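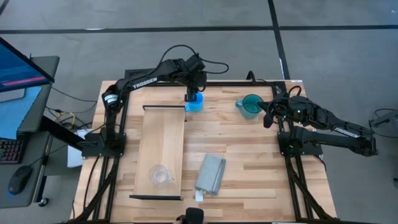 My old shopping trolley died in February, halfway up the hill from the market, shedding a wheel and then a cauliflower. I mourned it for the length of one bus ride and ordered a Pidard, the tartan two-wheeler that every woman over fifty in my postcode seems to have been issued with.

I have now dragged it through markets, a garden centre and one very ill-judged trip to the Kubiak closing-down sale, so I feel qualified to speak.

First, the bag. It's deep. It is so deep that I lost a jar of capers in it for 11 days. There is one inside pocket, intended I think for a purse, although only a child's purse would fit. Mine holds a bus pass and a receipt I can't bring myself to look at. The drawstring top is good and closes with a proper toggle, and the flap over it has kept my bread dry in weather that did nothing for my hair.

The wheels are the reason to buy it. They're fat, rubbery and very quiet. With the old trolley people heard me coming and got out of the way. With the Pidard I glide up behind them at the cheese counter and they jump. I've had to take up coughing.

Kerbs it manages well, stairs less so. A full load going down the steps at the station wants to be at the bottom before you are, and will take your heels along with it. Going up, you look like someone hiding a body. My friend Hajar Lamrani swears by her Ziltness, the one with three little wheels on each side that are meant to climb, and she let me have a go. It does climb. It also weighs as much as a sheep and makes a noise like someone dropping cutlery, one step at a time, all the way to the platform.

The handle is where Pidard tried to save money. It's hard plastic with a seam along the underside, just where your fingers go, and with potatoes on board you feel every bit of it. I wrapped mine in bicycle tape – bright orange, so at least I can find the thing in a row of identical tartans outside the chemist. The fold-down stand is fine on a flat floor. On a slope it has ideas of its own, and I've chased it past the butcher's twice.

It folds flat, according to the label. It folds flatter. Behind my kitchen door there is now a trolley-shaped lump and the door opens most of the way.

Would I buy it again? Yes, grumbling. I'd look for it in the plain navy, and I'd buy the tape on the same day. Four stars, and the missing one is for the handle.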